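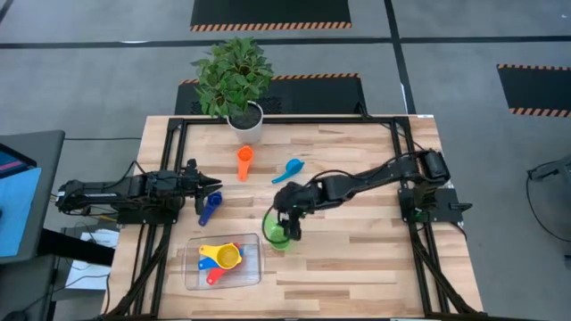

Norbert Magyar keeps his measuring cups in the drawer closest to the stove, and he will tell you this before you have your coat off. He has taught beginners' baking in Larkstead for 18 years, in a long room over the old Vemgate seed shop, and he has strong feelings about drawers.

"People come up those stairs and apologize to me," he says, pouring the tea. "They say, Norbert, I can't bake, my cakes sink. And I say, fine, but where do you keep your cups? And they have to think! One is in the flour bag, one is in the rice, the half cup went to a picnic last August and hasn't been seen since."

His own preference is for colored plastic, the brighter the better. He had a handsome metal set for years, a gift from his sister in Vomthorpe, with the sizes stamped so faintly on the handles that he had to carry them to the window to read them. With colors, he says, you learn the set in a week or two and your hand goes to the right one while you're still talking to somebody.

"You do have to learn your own set, though. My yellow is not your yellow. I borrowed a neighbor's cups once and made a batch of scones you could have built a wall with."

Han-gyeol Ha, who came as a student and now teaches the evening group, has joined us by this point and is laughing into her cup. She is the one who changed how the class puts things away. Norbert used to hang everything on hooks, and she found that the small scoops slid off and ended up behind the counter - she once pulled out the bench and found a whole family of them back there with the dust.

"So I said let's just have a clear box," she says. "You nest the cups, biggest at the bottom, and you put the handles all the same way if you have the patience. Then you look through the side and you know if something's missing."

"I don't have the patience," says Norbert.

"He doesn't," she agrees. "His handles go everywhere. But they're in the box."

They still disagree about the scoops. Han-gyeol likes each one left in its own jar, and Norbert wants them all together where he can see them. For now the baking soda has a scoop of its own and the rest live with the cups, and both of them seem to think they won.

The summer classes are filling up, and there is a new batch of aprons to hem before then. Norbert walks me down to the street door, still talking, and asks me where I keep mine. I tell him the truth, that there's one in the dog food, and he puts a hand on my shoulder and says there is a place open in the evening group.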